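Besden Robotics Club
Minutes of the December meeting

Chair: Florencia Bustos
Minutes: Azra Petkov
Start: 4:10 p.m.

1. Previous minutes
Accepted with one correction. The spare battery order was placed with Prunden and remains open.

2. Manipulation project (Aranda)
F. Bustos reported on demonstration recording with the hand-held grippers. The target for the term is 1000 usable episodes. The log stands at 900 after rejects were removed. Most rejects come from tracking loss during fast wrist rotation, and a smaller share from the jaws leaving view at the start of an episode.

Soft items remain the hardest category. Bags and plush pieces deform under the jaws, and the present labels do not separate a failed grasp from a slow one. A. Petkov proposed a "regrasp" label, to be applied from the second closing of the jaws onward. Agreed. 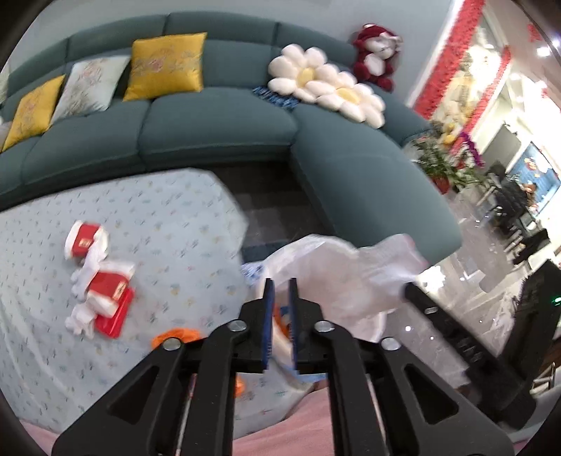
Episode length was discussed. The limit stays at 60 seconds for single-object tasks. Two-handed tasks have no limit until the timing data has been reviewed. Operators are to hold both grippers still before the first move – the alignment script needs a static segment to match the two streams.

3. Flavelero entry
The team will enter the open category only. The draft report is missing the calibration section and the error table. A. Petkov to supply both before the next meeting. The question of a live demonstration was deferred.

4. Equipment
Pivot screws on the older pair of grippers work loose during long sessions. Thread locker to be applied and the jaw gap measured again afterward. Version 2 of the jaw pads was approved for printing.

5. Other business
File naming: operator initials go before the task code. Files already uploaded will not be renamed.

Meeting closed 5:25 p.m.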